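Search this site... Go

Pollmont Hall - kitchen and workroom safety check, with comments
Wednesday, August 6, 2025

Thanks to everyone who tidied up beforehand, it made the whole walk-through so much more pleasant (and a good deal quicker, too).

1. Exits and hallways - OK
Both doors open freely and the hallway is clear from end to end. Please keep the coat rack on the far side, where it doesn't crowd anyone coming through with a stroller or a walker.

2. Benches and work surfaces - OK, one comment
Bins are fine on the benchtops, but do leave a bit of room on every side so you're not leaning over one to reach the next.

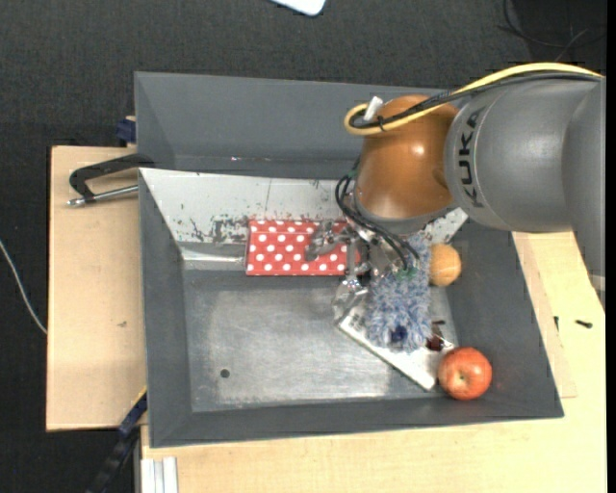
3. Fire extinguishers - needs attention
All 3 are on their hooks. The one by the stove is tagged 609 and its service is overdue, so I've booked Flivura to come and look at it.

4. First aid kit - OK
Well stocked, apart from burn gel. I'll pick some up on my next trip into town.

5. Smoke alarms - OK
I pressed the button on all 6 and they're wonderfully loud - my apologies to the choir!

Next check will be after the floors are done.

6 comments | 3 shares

This site uses cookies. Accept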